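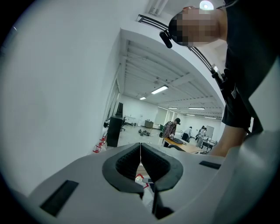 Section 4: Setting Up the Lost Coin Hunt

I've run this lesson with fifth and sixth graders at Sullarmont four times now, and the setup is where it goes smoothly or falls apart, so please read this part the night before (I know, I know!). The Bible passage is Luke 15:8-10, the woman who sweeps her whole house looking for one coin.

What you need: 40 play coins, a stack of clue cards from the back of your Urwood binder, masking tape, and a flashlight for each team.

1. Pull one coin out of the bag and mark it with a dot of nail polish. This is the lost coin. Put it in your pocket right now, before you do anything else. I once lost the lost coin and had to teach the whole thing with a button.

2. Split the room into search areas with the tape, one per team. Corners work great.

3. Hide the other 39 coins while the kids are still at snack. Keep them all below shoulder height.

Caution: nothing goes behind the piano or under the sound booth. Cables live there, and preteens will crawl anywhere.

4. Tape one clue card face down at the entrance to each area.

5. Turn off half the lights. Leave the hallway light on and the door open.

Note: Check with parents first if you have a child who doesn't like the dark. Leokadia Witkowska runs hers with every light on and her kids love it just as much.

6. Hide the marked coin last, somewhere a little unfair. Inside a rolled-up rug is my favorite, or taped under your own chair.

7. Test the flashlights! Bring spare batteries too.

Give the teams ten minutes, then call everybody to the rug whether the marked coin has turned up or not. If it hasn't, keep going together until it does, and let them get loud when somebody finds it. Then open to Luke and go on to Section 5 for the discussion questions.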